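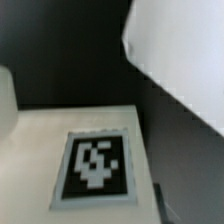

*Marker on the cream tabletop, seen from the wrist camera.*

Hi Annick,

Quick one on the Srithong money! We've spent $3,217 so far, nearly all of it on the arm mount and the table. The next big item is a better wrist camera (the marker edges come out pretty blocky on this one), and Jaretti quoted us $1,080 with a lens included. Delivery is 7 weeks, which is longer than I'd like, so I'd love to order in May if you're okay with that. I also want five spare gripper pads, but those can wait for the next round. Could you send me a yes or no on the camera?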